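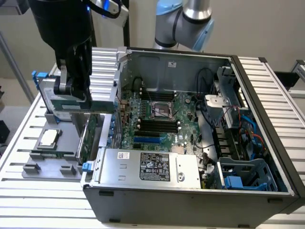

**Minutes / IT and Records**

Monthly meeting, Friday, 2:00 p.m., Korau office, small meeting room

**1. Last month's minutes**
Approved with one fix: the Welar invoice was for 2453, not 2435.

**2. Records move**
Scanning of the paper client files is behind schedule. The Brirneteo boxes are finished and have gone to storage. The Van Leeuwen boxes are still in the hallway – facilities has asked for them to be moved before the fire inspection. Agreed to put them in room 28 for now.

**3. Shared drive cleanup**
Old project folders will be set to read-only in November. Department heads to send in a list of folders they still need to edit. Accounting asked for an extension and got one week.

**4. Phone contract**
Welar has offered a renewal on the same terms. The quote from the other supplier has not come in. Item held over.

**5. Budget**
4000 left for the year. Request for new desk chairs in the front office approved up to half of that. Request for a second label printer turned down – the one in the mail room can be shared.

**6. Other business**
The door code changes on Monday. New code from the front desk, in person only.

Meeting closed at 2:50 p.m. Next meeting same time, same room.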